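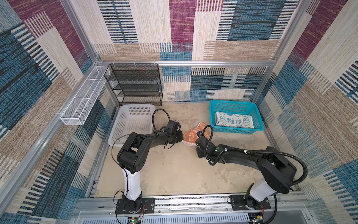 Towels, Baskets and a Very Good Wall
Gallery by Ina, for the Waveo Home Textiles Newsletter
2026-02-28

I have a weakness for printed towels, the sillier the better, and this gallery gave me an excuse to spend far too long with some of them. Rabbits! Carrots! Big block lettering running across the terry! They're the kind of towel you buy for a child and end up hanging in your own bathroom.

The gallery is all about folding and putting away, and it goes with the long storage piece from November (800 words planned, 3,691 delivered, sorry to everyone at the Mester desk). Plenty of you wrote in afterward asking for more on baskets, so there are baskets too.

A word on the backdrop first, which I love. The walls are covered in patchwork-patterned fabric, cream and tan and deep magenta and denim blue, with fine stripes and dashes all through it. It looks a lot like a woven rug. I'd have guessed that a busy wall and a busy towel would fight each other, and they get along beautifully. The plain beige underneath helps, I think, and so does all that white terry.

The turquoise basket is my favorite piece of storage in the whole set. Mesh walls, cheerful color, and a folded white towel lying in it with blue rabbit faces, little carrots and RAB BIT spelled out on two lines. If you fold a lettered towel so the word lands on top, you get a label for free (I do this with everything now).

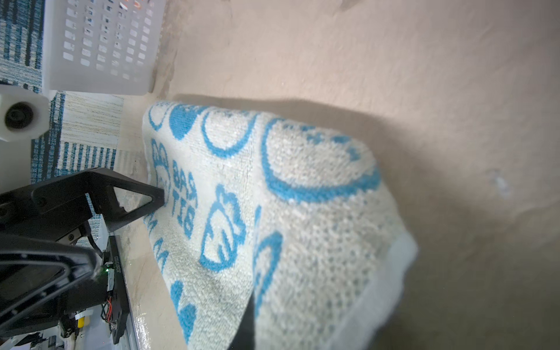
Vol. 3, No. 194

Close up, and what a texture! You can make out the loops in the terry, and the folded edge makes a fat, rounded ridge, the way a towel with some body to it should. The blue outlines go a bit abstract once the cloth is doubled over, and the lettering reads BAS and TIB, turned on its side. I like a print even better when the fold has scrambled it.

For anyone folding along at home, my own method is simple: long edges together, smooth it flat with your palm, then fold in half and in half again until it fits the shelf. Thick terry wants fewer folds than you think. Harms, who lays out these pages, rolls his instead and we've agreed to stop discussing it. 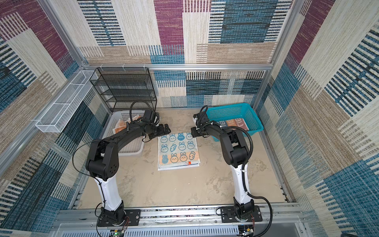

Back to storage, then, and my soft spot for wire mesh. A black rack with four open tiers takes up hardly any room in a corner, and you can see what's on every level without lifting a thing. A long white wire basket with compartments is lovely on a side wall for washcloths, hair ties, the small stuff that wanders off. For anything bulkier I like a plastic basket with holes in the sides, down on the floor where you can drop things in.

And orange with blue, please, more of it! A rabbit print in blue outline is sweet by itself, but give it a few orange accents and an orange band toward the bottom and I'm completely sold. Even a small red tag near the edge makes me happy. Next time I'm doing bath mats.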